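Robotic Workcells, Unit 4: Cable Care on the Two-Arm Towel Cell

Notes by Philomena Brennan, with corrections from Malachy Geraghty

Welcome back, everyone, and thank you for being so patient with the sign-up sheet. These notes go with the maintenance practical, and they're longer than I meant them to be (they always are), so please have a read before you come in. Bring your safety glasses, and tie your hair back if it's long enough to meet a wrist joint.

Last unit we homed both arms and checked the bolts on the mounting plates. Now we come to the cables, and I'll happily confess they are my favourite part of the whole cell. A cable on a moving arm gets bent a little every time the arm reaches, and it will put up with this cheerfully for months and then let you down in the middle of a run. On our cell the service interval is 2,000 cycles, and you'll find the current count in the Gilmartin logbook under the bench. Write it down before you touch anything.

Before you start

Park both arms with the Mureo script and wait for it to report. Switch off at the wall, not just at the software, and hang your tag on the switch. Take the towels and baskets out and put them on the trolley. If there's tape or a box on the floor mat, that comes out too.

The cable check

Start at the base and work towards the wrist, always in that direction, so that you and your partner are talking about the same clip. Run a finger along the cable between each pair of clips and feel for flat spots or a kink. Then, with your partner supporting the forearm, move the elbow slowly by hand through its range and watch the slack. You want the loop to open and close without pulling on a clip or rubbing on a joint housing. Any clip that slides when you nudge it gets replaced; don't be tempted to squash it tighter with pliers, as Fanni Farkas will tell you with some feeling.

Finish at the wrist camera. Check that the bracket is snug and the plug is fully home, then power up and look at the picture on the screen while your partner wiggles the lead very gently. A flicker means job card 241 (camera lead). Anything to do with the gripper goes on card 282.
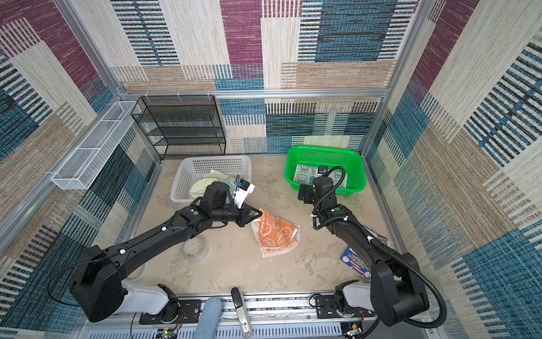
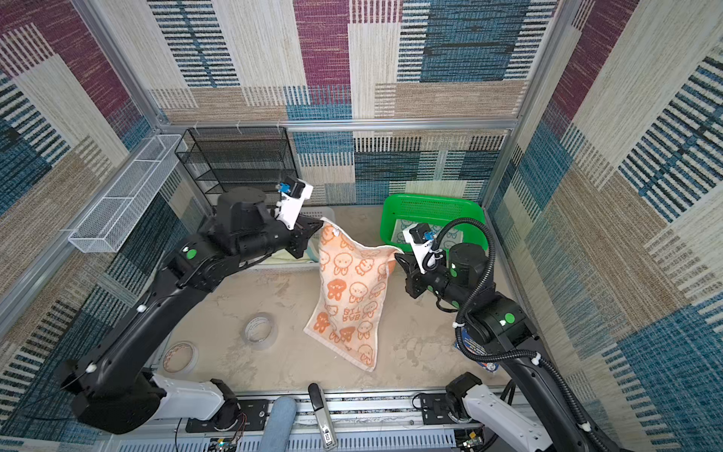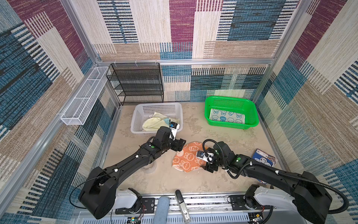

Slack is where most groups come unstuck, and I do understand why, as a tidy cable looks like a good cable. Sorcha Mac Mathúna once did a lovely neat job of pulling everything in close, and the arm couldn't get to the back of the cell without tugging its own plug. So leave the loop alone unless it's snagging. When both arms are holding the towel up by its top corners, look at how high the ribbed conduit arches over the right wrist, and try to picture that same reach with the slack taken out! Do your powered test with a towel too, first lifting it between the two grippers and then reaching down to the mat, and keep your eye on the loop the whole time.

Once you're happy, put the baskets back, take your tag off the switch and enter the work in the logbook with both sets of initials. Spare clips are in the Stundik drawer. If you use the last bag, please tell Noelia Campos, who does the ordering in May and would much prefer to hear it from you than discover it herself.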